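Início | Produtos | Assistência | Pedidos | Contactos 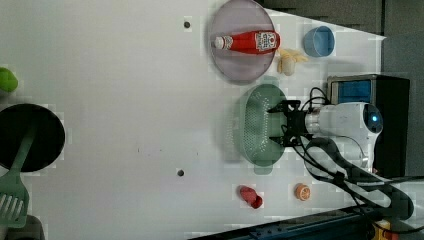

Assistência > Utensílios de cozinha > Escorredores

Pedido: escorredor oval verde oscila sobre a bancada
Estado: resolvido
Aberto por: Baltazar Magaña
Produto: conjunto de cozinha Gotden

Segunda-feira, 9:40. Descrição do cliente
O escorredor oval verde do conjunto não assenta bem. Apoiado na mesa branca, oscila no sentido do comprimento. O prato lilás, com o frasco de ketchup deitado em cima, fica estável. A taça azul-clara também. Peço substituição da peça.

10:15. Clanard, primeira linha
Antes de abrir a troca, pedimos três verificações:
1. Retirar tudo o que estiver dentro ou por baixo do escorredor.
2. Rodar a peça meia volta no mesmo ponto da mesa e repetir o ensaio.
3. Medir a folga sob o fundo com uma lâmina calibrada.
Indicar também se a peça foi lavada na máquina e a que temperatura.

11:30. Resposta do cliente
Lavagem na máquina, programa de 60 graus, cesto inferior. Folga de 2 mm num dos topos. Rodada a peça, a folga acompanha o mesmo topo. A mesa fica excluída como causa.

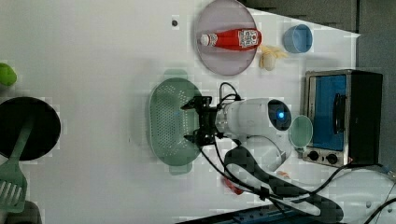
Anexo 2: escorredor com as pegas nos topos; prato e forno ao lado.

14:05. Clanard, segunda linha
Empeno do fundo compatível com a temperatura de lavagem. O limite indicado na ficha da peça é de 40 graus. Não se aplica a garantia por defeito de fabrico. Recomenda-se lavagem à mão e arrumação sem peso em cima. Não guardar encostado ao forno em funcionamento.

14:50. Resposta do cliente
A ficha não vinha na caixa. Solicito revisão.

16:20. Clanard, segunda linha
Confirmada a falta da ficha no lote. Troca autorizada a título comercial, prazo de 6 dias úteis. Não é necessário devolver a peça. Pedido encerrado.

Contactos | © Clanard Assistência | Voltar ao topo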